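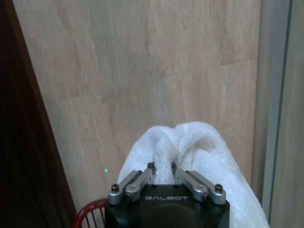 Household and Shop-Floor Chores by Machine: Towel Handling as a Test Case

Final Project Report, Applied Automation Studio
Submitted 3/30/26
Project team: Katia Bassi, Amerley Annan, Pallavi Negi
Faculty adviser: Ineke Postma

1. Purpose

The studio was asked to examine whether a general-purpose robot arm can take over a simple chore that is done every day in homes, hotels and small laundries. The team selected the handling of terry-cloth towels. Towels are cheap, they are found almost everywhere, and a person can fold one without looking at it. They are also soft and have no fixed shape, and most industrial grippers were designed for rigid parts.

The report covers three tasks: picking up a towel from a pile, hanging it over a rail, and folding it in quarters on a flat surface. Washing, drying and transport between rooms were outside the scope of the project.

2. Background

Interviews were held with the laundry supervisor at Cevmont, a guest house in Tudport, and with Rebecca Mazza, who manages the stockroom at Santoro, a housewares store in the same town. Both sites handle towels by hand. At Cevmont the main concern was the time spent sorting and folding at the end of each morning. At Santoro, returned towels must be refolded to a set width so that they fit the shelf, and Ms. Mazza stressed that a towel folded to the wrong width has to be done again.

Neither site expected a machine to match a trained worker for speed. Both stated that they would accept a slow machine if it could be left alone.

3. Method

A two-finger parallel gripper was used throughout. The fingers close on a ridge of cloth, and the arm then lifts. The wrist camera gives a close view of the fingertips and whatever is between them, and this view was the main record used in judging each attempt. White towels were used for all scored trials.

The team ran 136 scored attempts, divided among the three tasks. An attempt was counted as a success only if no person touched the towel or the arm between start and finish. Attempts in which the arm stopped for safety reasons were counted as failures. An operator remained at the stop button at all times.

4. Results

Picking up was the strongest task. When a raised fold was available, the fingers usually closed on it at the first try. On a towel lying flat, the fingertips tended to slide across the loops, and a second or third approach was needed. A short pushing motion before the grasp, which bunches the cloth into a ridge, improved matters and was adopted for the remaining trials.

Hanging gave mixed results. The arm could bring the towel to the rail without difficulty, but the cloth often hung unevenly and slid off when released. Gripping nearer the middle of the long edge helped.

Folding was the weakest task. The arm completed a full quarter fold without help on only 7 attempts. The most common fault was a grasp that took two layers of cloth in place of one. From the wrist camera the two cases look much alike — a pinched ridge of white loops shows little of what lies underneath — and the software had no other way to tell them apart.

5. Discussion

The team's answer to the question set by the studio is a partial one. A machine of this type can pick up a towel in a home or stockroom with fair reliability. It cannot yet be left to fold a basket of them. The supervisor at Cevmont watched a session and remarked that she would trust it to pass her the towels, and the team considers this a reasonable summary of its present use.

Ms. Negi has noted that much of the difficulty could be removed by changing the surroundings. A raised edge on the table, or towels with a colored hem, would make corners easier to find. Ms. Bassi takes the opposite view, that a household will not buy new towels to suit a machine. Both positions are recorded, as the team did not reach agreement.

6. Recommendations

A sensor able to distinguish one layer of cloth from two should be added before any further folding trials. The next team should also include colored and patterned towels, as the present results apply to white ones only. Ms. Annan will hand over the trial logs and the scoring sheet in July.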